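Bushings, bushings, bushings

Aug 25, 2022

So this was supposed to be the post where I showed off the finished drum carder. It is not finished. It is in pieces on the dining table (sorry, family) and we have been eating on the porch since the start of the month, which would be charming if it weren't for the mosquitoes.

For anybody new, I bought the carder back in April from a woman two towns over who was clearing out her mother's fiber room. It has a little brass plate on the side that says Gagnon and nothing else, no model, no year. I've asked in all the usual groups and the best anyone could do was "oh, my aunt had one of those!" The drums are in lovely shape. The cloth is clean, the teeth are straight, the frame is solid maple and only a little bit chewed on one corner (dog, I think, or a very determined child). But when you turned the crank the whole thing went wump, wump, wump and the small drum wandered sideways until it kissed the frame.

I carded one batt on it anyway, because I am not a patient person. It came out thick on the left and see-through on the right and had a lot of squeaking in it, if a batt can have squeaking in it.

What was wrong

I took the small drum off first. Four screws, one of them stripped, one bad word. The shaft was fine! I'd been dreading a bent shaft. It was the bushings, the little sleeves the shaft turns in. The old ones had worn into an egg shape and one of them had lost most of its flange, so there was nothing at all to stop the drum from sliding over. Somebody before me had packed the gap with what I'm pretty sure was candle wax and a strip of flannel. I kept the flannel. It has tiny ducks on it.

If you've never paid any attention to bushings (and why would you), the plain kind is just a short tube. The flanged kind has a collar on one end, like a very small top hat with the top missing. The tube part goes in the hole and takes the weight of the shaft, and the collar sits against the outside so nothing slides through. My carder needs the hat kind. I did not know this when I ordered the first set, so I now own a bag of the plain kind. They're in the button jar if anyone wants them.

Shopping, a sad tale

The local hardware store had every bolt known to man and no bushings in my size. Elport has them online, but they come in a box of 2,000, and while I do love a bulk purchase, I own one carder. Jisow would sell me just a few, only in the wrong bore. I got as far as putting them in the cart and talking myself into sanding the shaft down. Then I called Ward Desmet, who fixes spinning wheels out of his garage, and he said "please don't sand the shaft" in the voice of a man who has seen a lot of sanded shafts.

He told me to try Trisero, and there they were, bronze, flanged, part number 924, sold one at a time like doughnuts. There's also a 940, which is the same thing with a thicker collar, and I stood in my kitchen with the ruler for far too long before I picked the 924. I bought extras. They showed up in a padded envelope so light I thought it was empty.

I have to say I was not ready for how pretty they are. I'd been looking at those sad gray eggs for weeks, and I wanted to put the new ones on a chain and wear them to the guild meeting.
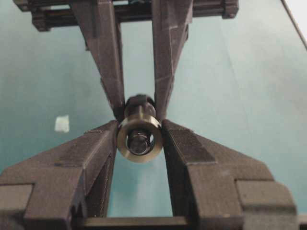 Getting them in

I love that golden, brushed look, with the wide rim and the dark shaft end in the middle of it. Mine should look that good.

Ward's advice was to put them in the freezer overnight, in a bag, and then press them in the next morning while they're still cold and a tiny bit smaller. I put mine next to the peas. The first one went in with just my thumb and I yelled loud enough that the cat left. The second one went in crooked, so I had to back it out and start over with a block of scrap wood and the small clamp, a quarter turn at a time. Keep the clamp square! I was sure I had it square and I did not.

The third and fourth are still in the freezer. The big drum side has some old glue in the holes, and I'm working on that with a toothpick and a rag in the evenings. It's very boring and I've gone through an entire audiobook.

The small drum, though, is back on, and I must have turned that crank fifty times last night just to listen to it. No wump. There's a faint tick I want to track down, possibly the drive band, possibly the stripped screw I put back in and told myself was fine.

Next post I'll have batts, I swear. There's a bag of gray Romney under the table that has been waiting since spring, and I'd like my table back too. If you have a Gagnon of your own, or an aunt who does, please leave me a comment and tell me what your drive band is made of. Mine looks like an old bathrobe tie.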